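Prerkance opens packing tables at Vostia office

Prerkance, the office supplies and welfare firm, is to start packing small boxes of everyday items for desk workers from its shared floor at Vostia. The service opens to business customers in June.

Each box holds small things that people tend to run out of at work. The first range is built on wet wipes, clear plastic cups and travel-size bottles. Customers choose from a short list and can change their order until noon on the day before packing.

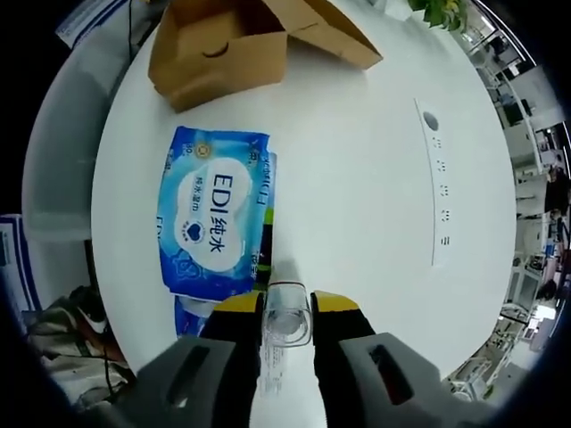
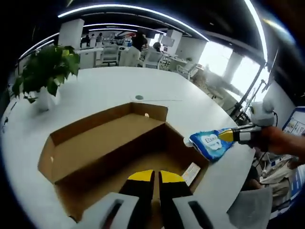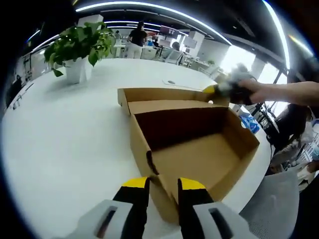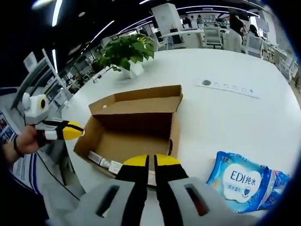
Packing will take place on a Saturday, when the floor is quieter, and boxes will go out at the start of the following week. The company expects to fill 469 boxes in the first month, with a further 674 on order for the second. Most of these are for offices with fewer than 40 staff, which often have no stationery cupboard of their own.

The boxes are plain brown cardboard. Prerkance looked at printed sleeves and coloured tissue and decided against both. Customers who want a divider inside the box can ask for one when they order, at no extra charge. Cups are packed upright at the back and wipes are laid flat at the front. Bottles go in last, on their sides.

Van Loon will supply the cardboard and collect used boxes from customers on its normal rounds. Foller will handle deliveries. Both firms have signed up for an opening period of 3 months, after which the range and the prices will be looked at again.

Boxes can be ordered singly or as a monthly delivery to one address. Offices on more than one site will need a separate order for each. Existing Prerkance customers can add boxes to their current account and will be billed on the same invoice.

Order forms and a full price list are available from the Prerkance sales desk.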